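Notice of Cessation

The Bremier transmitter was scheduled to end analog service at 2:00 in the morning, in accordance with the order the regional authority had issued the previous spring. The engineer on duty had been instructed to witness the shutdown, record the final meter readings and return the signed form to the head office of Truvar Broadcasting by courier. The form had 72 lines. Most of them concerned property.

She arrived at the hilltop shortly before midnight. The road had been graded for the occasion, although no member of the public was expected, and a printed notice was fixed to the gate advising viewers that the Voicu service would continue in digital form and that a suitable receiver would be required. The notice gave a telephone number. She was aware that the number connected to a recording, having been asked to approve the wording.

According to the company's register, 1,614 households had depended on the analog signal at the start of the transition. Of these, 1,128 had applied for the converter to which they were entitled. The remainder were classified as having made other arrangements. The register did not say what the arrangements were, and the form did not ask.

She began with the property. Spare tubes, none. Ladders, 2. Coaxial cable, one partial reel, to be retained. The building log was to be surrendered in full, and she took it down from the shelf to confirm that its pages were in order. It had been kept by many hands. The early entries were brief and correct: power normal, mast lights normal, visitor logged out. Later entries allowed themselves more. One recorded that a caller from the valley had complained of snow on his picture during a hockey final, and that there had also been snow on the mast, and that both had been cleared before the third period.
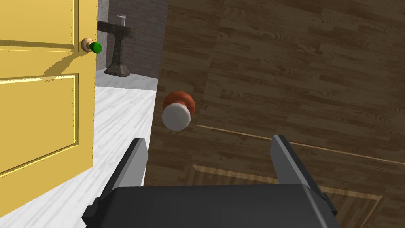
At half past one the telephone rang. The line had been listed for disconnection, and the procedure made no provision for calls received on it. She answered with the name of the station, as the procedure had once required.

The caller was an elderly woman who wished to know whether the channel would be on in the morning. The engineer replied that the service would be available in digital form and that a suitable receiver would be required. The woman said that she had the box. It was on top of the refrigerator – her son had promised to connect it in November and had been delayed. She asked whether the company might wait.

The engineer stated that the company was not able to wait. She then asked for the make of the box, and the woman went away and came back and read out the word Starar, one letter at a time.

The instructions took nineteen minutes. They covered the antenna lead, the second lead, the correct socket and the incorrect socket, and the button that must be held down until the light changed. At the end of that time a voice could be heard in the woman's kitchen, reading the overnight weather with great clarity. The woman remarked that the announcer had freckles. She thanked the company and hung up.

The transmitter was shut down at 2:00 precisely. The needle fell and the fans ran on for a while, as designed. The engineer entered the final readings, signed the form and turned to the last line, which invited the witness to report any irregularity.

She wrote that there had been none. Then she opened the building log, which was no longer in use, and entered the call in full, with the time, the nature of the complaint and the action taken.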